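Blažena Vaněk
27 February 2023

Okay friends, I've been promising a winter clothes thread since before the holidays, so pour yourself something warm, because I do go on a bit (you know this about me by now!) 🧵

We moved into the place on Kollár Street with far too many sweaters and one very small closet. My old system was a chair. You know the chair. Everything that wasn't dirty enough to wash and wasn't clean enough to put away went on it, and by spring you couldn't see the seat.

So this weekend I pulled every knit thing and every padded thing out of the bedroom and brought it all to the table, where the light is better and I can lean on something while I think. It took me 2 afternoons, with a long break for soup.

First thing I do is go over the cuffs and hems. They go before anything else does. If the ribbing has stretched I wash it cool, press it back into shape with my hands and let it lie flat overnight. Please don't hang it, the weight pulls everything down to your knees.

Then pilling. I used to attack it with a razor and I have the holes to prove it. Now I use a little comb from Funari that my sister brought me in July, and I go slowly, in one direction, with the sleeve pulled tight over the table edge. Very soothing with the radio on!

Folding: sleeves in, bottom up, then fold once more so it stands up by itself in the drawer. Thick ones I roll. I kept 11 and the rest are in a bag for the Ballico swap shop, including the mustard one, yes, I know, I know, several of you told me to years ago.

A few people asked about storage. I use plain cotton bags with a piece of cedar in each one, and I sand the cedar lightly when the smell fades. The plastic vacuum bags squashed my good cardigan so flat that it took most of a month to look like itself again, so I've given those up.

Still to do: the scarves, the mittens, and that big gray pile from our Trurormont trip, which I keep walking past. Tell me how you fold your scarves, I'm all ears and I've never found a way I like.

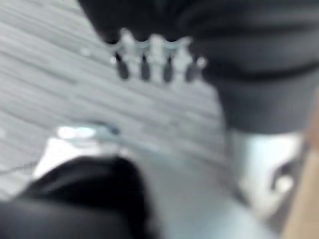 Dark gray and ribbed, up close 🧶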